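**Storage notes from the Tallodar building: baskets, handles and the shelf by the laundry**

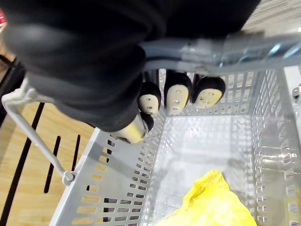

How do you choose a basket for a shared shelf?

Measure the shelf first, then pick a basket with slotted walls that one person can lift out when it's full. Everything else is a matter of taste.

We get a version of this question every June, when people clear closets and find out how much has been living on the floor. The shelves by the laundry are filling up again, so this month's item is on baskets and how we would like them used.

Grey perforated plastic is what most of us have ended up with. It is light, it rinses off under the tap, and air gets through the walls. Cloth bins look nicer on the first day, but they sag, and the two that were put out last winter had to be thrown away after a leak under the sink. If you own cloth bins and like them, keep them upstairs where it is dry.

**Sizes**

The shelf by the laundry is 94 cm wide. Two baskets fit side by side with room for your hands if neither one is wider than 40 cm. Three narrow ones will go in, but then the middle one can't come out without moving a neighbor's things, and we had complaints over that. Please stay with two to a shelf.

Depth matters less. A basket that sticks out a little past the front edge is fine on the lower shelves. On the top shelf it should sit all the way back.

**What goes in them**

Cleaning cloths, clothespins, sponges still in their wrappers, spare light bulbs in their boxes. Bottles can go in a basket if the caps are tight and the bottles stand upright. Powder should be in a closed tub, because the slots let it through onto whatever is below. Asnakech Wako on the second floor lines hers with a folded dish towel and says it also keeps the clothespins from poking out of the sides. She changes the towel when she does her own wash.

Please don't use the baskets for food, paint or batteries. Batteries go in the jar by the mailboxes – the jar was emptied last week, so there is room.

**Carrying**

Lift with a hand on each side. A basket carried by the rim at one end will bend, and after enough of that the corner splits. Small splits can be left alone. A split with a sharp edge should be trimmed or the basket retired, as these get handled by children too.

If you stack empty baskets, turn every other one a quarter turn or they wedge together. Warm water run over the outer one will usually loosen a stuck pair.

**Washing**

Twice a year is enough for most of them. Knock out the lint, soak the basket in the tub with dish soap for half an hour, and run an old toothbrush along the slots. Rinse, then leave it upside down on the rack. Bleach isn't needed, and it leaves the plastic chalky. Sticky labels come off with cooking oil and a rag. Wash off the oil afterward or it will pick up dust again by the weekend.

**Labels**

Tie-on tags have held up better than stickers. Run the string through a slot near the top and write the apartment number on both sides of the tag. There is a roll of string and a pack of 160 blank tags in the drawer under the notice board. Gebremedhin Bogale has offered to write tags for anyone whose handwriting is as bad as mine – leave a note with your apartment number and he'll tie it on for you.

Baskets with no tag at the end of the month will be moved to the bench in the hall. They stay there until the next newsletter and are then free to whoever wants them.

**Swap table**

The swap table will be out again from 10 a.m. to noon. So far we have been promised a set of Anance drawer dividers, a drying rack with one bent leg, and an Ehlers step stool in good shape. Bring things clean and take home whatever isn't claimed. Hangers are not needed, we still have a full box from last time.

Questions about shelf space can go in the box by the mailboxes or to extension 846.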